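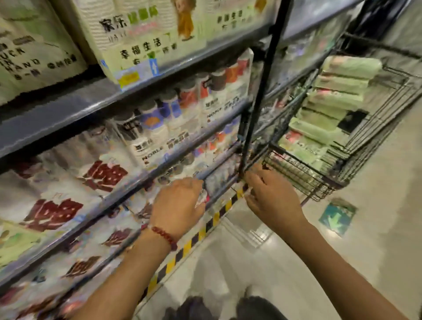

The reminders are only as smart as the person typing in the numbers, one reader wrote after trying the last edition of this guide, and the app will tell you that you are out of paper towels while you are standing on a stack of them. Fair enough. Section 4 has been rewritten with that complaint in mind.

4. Setting up refill reminders in Vinix

The Vinix welcome screen says the app "learns your home." What it does is divide. It takes the amount you say you have, divides by the amount it thinks you use in a day, and puts a date on the calendar. Set it up with that in mind and it can be useful for dull things like tissues, dish soap, trash bags and coffee filters. For fresh food, don't bother.

Before you start

You need the app, a Zelby account (the free one is enough for everything in this section) and a look in your closets. Skip the "Guess my stock" button. It fills your list with an average household, and there is no explanation anywhere of whose household that was.

4.1 Adding an item

1. Open Pantry and tap the plus sign.
2. Type a plain name. "Toilet paper" works better than the full name on the wrapper, which changes every time you buy what's on sale.
3. Choose a unit. Pick the smallest thing you would take out and use: a roll, a bag, a box.
4. Enter what is in the house now. Open packs count only for what is left in them.
5. Leave "Daily use" blank.
6. Tap Save.

Note: The app will nag you about the blank field. Ignore it. Any number you put there on the first day is a guess, and the app treats it as a fact from then on.

Note: Scanning the bar code is offered as a shortcut. It often records a bundle as one unit. If you do scan, check the unit afterward and fix it by hand.

4.2 Finding your real daily use

1. Write down the starting amount on paper as well as in the app.
2. Use the item as you normally would for 30 days.
3. Go back to Pantry, tap the item and choose Recount.
4. Enter what is left, plus a separate entry under Bought for anything you brought home in between.
5. Tap Calculate. The daily use field now fills itself in.

The manual that comes with Vinix claims a "quick learn" of seven days is just as good. I would not trust it. One weekend of guests or one head cold is enough to throw off a week, and the reminder that comes out of it will be wrong until you recount.

Caution: Do not tap Calculate twice. The second tap treats your recount as a new starting amount and sets daily use to zero. You will get no reminder at all, and there is no undo.

4.3 Choosing when to be reminded

1. Tap the item, then Alerts.
2. Set "Warn me" to a number of days that covers your longest usual gap between shopping trips.
3. Turn off "Smart timing." It moves alerts to match sales at partner stores, and a sale date has nothing to do with what is in your closet.
4. Turn off "Suggest larger size" if you are short on space.

About that last one: the larger size is shown with a green tag marked Best Value. The tag compares price per pack. It does not look at how many sheets or ounces are in the pack, so check the unit price on the shelf label yourself before you believe it.

4.4 Sharing the list

Anyone you invite can change the amounts. There is no view-only setting, despite what the Fankhauser plug-in page suggests. The plug-in adds a lock icon, but on both phones I tried, the lock could be tapped open by anyone on the list. Agree on who does the recounts and leave it at that.

4.5 If the reminders are wrong

Reminder comes too early: someone bought the item and did not enter it. Recount.
Reminder never comes: check daily use. If it reads zero, delete the item and add it again from 4.1.
Reminder comes twice: the item is in the list under two names. Keep the one with the longer history.
Amounts change overnight: sync with Grerkomton is on. Turn it off under Settings, Connections, then recount every item it touched.

Deleting the app does not delete the Zelby account. See Section 6.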